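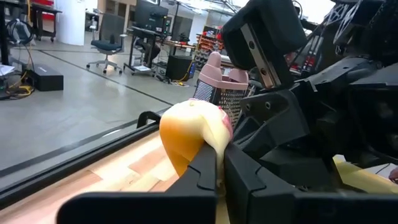 ## 4.3 Greifkraft für weiche Lebensmittel vergleichen

Der Abschnitt gilt für beide Fingersätze, Hamer (flach) und Onishi (gestuft). Der Vergleich wird mit jedem Satz einmal vollständig durchgeführt.

**Vorbereitung**

1. Clukov-Steuerung einschalten und warten, bis die Statusanzeige dauerhaft leuchtet.
2. Fingersatz montieren und die Schrauben über Kreuz anziehen.
3. Greifer ohne Objekt ganz öffnen und schließen. Die Handgelenkkamera muss beide Fingerspitzen zeigen.
4. Prüfen, ob die Kabel am Handgelenk in jeder Stellung frei liegen.

> **Vorsicht:** Quetschgefahr. Während der Referenzfahrt nicht zwischen die Finger greifen.

**Durchführung**

5. Objekt aufrecht auf die Tischplatte stellen, mit Abstand zur Reibe.
6. Geschwindigkeit auf 60 mm/min setzen, Kraftgrenze auf 300 (Rohwert).
7. Greifer schließen. Bei Kontakt hält die Steuerung an und speichert das Kamerabild.
8. Objekt anheben, drei Sekunden halten, absetzen.
9. Rutscht das Objekt, Kraftgrenze auf 324 erhöhen und ab Schritt 7 wiederholen.

> **Hinweis:** Teilweise geschälte Stücke verhalten sich anders als ungeschälte. Im Protokoll immer angeben, ob die Finger auf Schale oder Fruchtfleisch aufliegen.

**Abschluss**

10. Finger abnehmen und feucht abwischen. Keine Lösungsmittel verwenden.
11. Protokoll unter `letbridge/greifer` ablegen.

Kraftgrenzen bis 1000 sind einstellbar, für Lebensmittel aber nicht freigegeben. Änderungen an den Grenzwerten bitte mit Toshiko Kubo abstimmen.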